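Workbench > Robot arm > Grippers

Comparing two grippers on the small arm

March
By Vasiliki Zervas

We use cookies to remember your settings and count visits. By continuing to read you accept this. Manage preferences

I have had the Tratia gripper on my arm for most of the winter and it does what I bought it for, which is picking up blocks, bottle caps and printed parts. It has wide rubber pads and closes with a good hard squeeze. What it does badly is anything soft or small in a cluttered spot. The pads are wide enough that they push the neighbors out of the way before they reach the thing you want.

Prasanna Chowdhury had a Godum gripper sitting in a drawer and offered to lend it to me for a few weeks. The Godum has two slender fingers that come close to meeting at the tips. I took it, and these are my notes from swapping it in and running both on the same jobs.

Mounting

The Tratia comes off with four screws. The Godum has the same bolt pattern but the holes are deeper, so the Tratia screws are too short by a few threads. I had longer ones. If you don't, buy them before you take anything apart.

The cable was the annoying part. The Godum's connector comes out of the side where my wrist camera cable already runs, and with both in the same clip the wrist joint pulled on them at the end of its travel. I moved the camera cable to the other side of the forearm and held it with two cloth ties. It has been fine since. I would still like a proper channel there and may print one.

Weight is close enough between the two that I left the payload setting alone at first. That was a mistake. The arm sagged slightly when held straight out, and my pick heights were all a little low until I went back and entered the right number. It took me an evening to find that, and most of the evening went on checking the camera calibration, which had nothing wrong with it.

Controller settings

I run both grippers from a Mridha controller board. It has a saved profile for the Tratia but none for the Godum, so I made one by hand. Closing force on the Mridha is a plain number with no unit, and I settled on 800 for the Godum after trying lower values. Under that the fingers would close on a rag and then let it slide when the arm sped up. Much above it the motor got warm and I didn't see any better hold.

Finger speed matters more than I expected for soft things. At full speed the tips knock a light object before they have closed on it. I have it at a bit under half now.

One thing to watch on the Mridha: if you save a profile with the gripper closed, it takes that position as zero. The manual mentions this on a page you will not read until afterward. I homed it open, saved again, and it behaved.

The jobs

I kept the tests to household items, mostly kitchen things, because that is what I want the arm to do. Each gripper got the same items from the same table with me driving by hand. Then I ran the scripted version of the easier ones.

Bottle caps: the Tratia wins. Its pads cover the cap and any small error in position doesn't matter. With the Godum I had to line up carefully, and off-center grips tended to spin the cap out from between the tips.

Spoons: even, if the spoon is lying on something that lifts the handle a little. Flat on the table, the Godum can get a tip under the handle and the Tratia can't.

Folded dishcloth: the Godum, easily. It pinches one layer if you want one layer. The Tratia takes the whole stack.

Dry pasta: neither. I broke a lot of pasta.

Scouring sponge: this was the one I cared about, and it is where I spent the most time. A whole sponge is no trouble for either of them. A cut piece is harder. It is light, it gives when you press on it, and the green side and the foam side don't squeeze the same way. With the Tratia the pads covered so much of a small piece that there was nothing left sticking out to wipe with. You could carry it but you couldn't use it for anything.

With the Godum I could take a piece by one end and leave the rest free. The material folds where the tips close on it and the part above spreads out. I like that for wiping, at least in principle, because you have some loose sponge to put against a surface. The trade is that the grip is narrow, and I expect a piece held that way to twist if it is pushed sideways. I have only tried light contact so far and I'm not going to claim more than that.

I did one long session on a Sunday with the arm carrying pieces back and forth at different speeds. I dropped 7, nearly all of them at the start, before I had changed the closing force. The later drops were both pieces I had picked up too close to a corner, with hardly any material between the tips.

The wrist camera

My camera sits low and looks out along the fingers, so whatever is held ends up in the middle of the view. With the Tratia, the pads hid most of a small object. With the Godum I can see nearly all of it, plus the place where the tips meet. For driving by hand that is a big improvement. I stopped leaning over to look at the table, which my back noticed.

Motion blur in the background is still heavy when the arm moves. The held object stays fairly sharp because it travels along with the camera, and the tabletop smears into streaks. If you only want to know whether you are still holding something, that is good enough. If you want to find the next item while the arm is moving, it isn't. I could shorten the exposure, but then I need more light on the table, and white dishes are already blowing out under the lamp I have. I will probably try two dimmer lamps, one from each side.

For logging I use Dosier, which saves camera frames alongside the joint positions and the gripper opening. I have 3,730 frames from the sponge runs. Going through them was slow but useful. The gripper opening in the log turns out to be a poor way to tell whether a thin piece is being held. Compressed sponge between those tips is so thin that the reading is nearly the same as for closed on nothing. On the Tratia the pads stop well short of closed and the number tells you plainly. With the Godum I now check the picture as well before the script moves on.

Dosier has a setting to drop frames that look the same as the one before. Turn it off for this sort of work. It threw out several of the moments just after a grip, and those were the ones I wanted.

What I'm keeping

The Godum stays on the arm for now, and I have asked Prasanna if I can buy it. He is thinking about it. The Tratia goes back on when I need to move printed parts, and with the longer screws in a labeled bag the swap takes me about 20 minutes, most of it cable.

Still to do: soft tip covers for the Godum, to see if they cure the spinning on round things. I want them thin enough that the tips can still get under a spoon. I also want to try pushing a held sponge against the inside of a bowl with some real force, once I trust the payload number. And the cable channel.

If you have run the Godum on a Mridha board and have a profile you are happy with, leave it in the comments. Mine works but I got there by guessing.
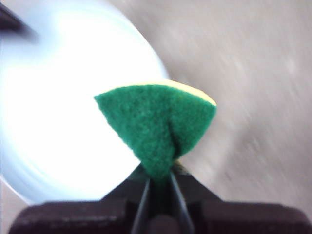

Green scouring sponge in the Godum's fingertips, from the wrist camera.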